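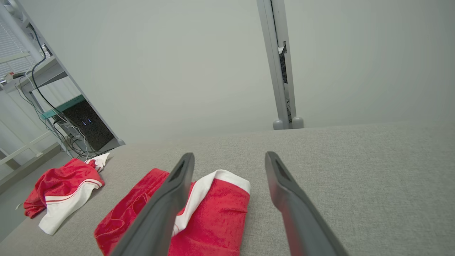
3.2 Datenerhebung durch Fernsteuerung

Wäsche ist für Menschen eine Nebentätigkeit und für Manipulatoren eine Zumutung. Ein zerknülltes Kleidungsstück hat keine Vorderseite, keine verlässliche Kante und kein Modell, das man vorab in die Simulation laden könnte. Wir haben deshalb darauf verzichtet, dem System Iravau das Greifen zu erklären, und es ihm vorgemacht.

Insgesamt wurden 1621 Demonstrationen aufgezeichnet, ein Teil durch Handführung des Arms, der größere per Fernsteuerung über die Konsole Bolach. Die Handführung liefert die schöneren Trajektorien, hat aber den Nachteil, dass der Unterarm der vorführenden Person regelmäßig den Stoff verdeckt, um den es geht. Bei der Fernsteuerung sieht man alles und spürt nichts. Dass die Finger den Bezug statt des Bundes gefasst hatten, bemerkten unsere Bedienpersonen meist erst, wenn sich das Polster mit anhob.

Abb. 4: Blick der Handgelenkkamera vor dem Zugriff. Zwei rote, zerknüllte Kleidungsstücke auf hellgrauer Polsterfläche; der linke Finger liegt im Bild quer über der Shorts und verdeckt einen Teil des weißen Bundes.

Abb. 4 zeigt die Ansicht, mit der Bedienperson und Strategie gleichermaßen auskommen müssen. Der weiße Bund hebt sich deutlich vom Rot ab und bietet sich als Greifpunkt an. Das linke Kleidungsstück trägt mehr Weiß und hängt teilweise über die Sitzkante. Eine Regel der Form »greife, wo es weiß ist« wäre hier schnell formuliert und ebenso schnell bereut.

Jede Bedienperson absolvierte vorab 50 Übungsgriffe, die nicht in den Datensatz eingingen. Verworfen wurden ferner 61 Aufnahmen, in denen die Finger länger als 6 Sekunden unbewegt über dem Stoff verharrten. Nachdenken ist beim Menschen eine Tugend; eine geklonte Strategie lernt daraus vor allem das Stehenbleiben.

Kommentare

jalholm_leser: Wurde die Verzögerung der Fernsteuerung irgendwo gemessen? In 3.2 finde ich nichts dazu.

Sepp: Das mit dem angehobenen Polster kenne ich. Bei uns war es die Tischdecke.

stoffwechsel: Gibt es die verworfenen Aufnahmen auch zum Herunterladen?

Verwandte Beiträge

Jalholm: Greifpunkte an verformbaren Objekten
Handführung oder Konsole? Ein Vergleich mit Bolach
Iravau, technischer Bericht, Teil 2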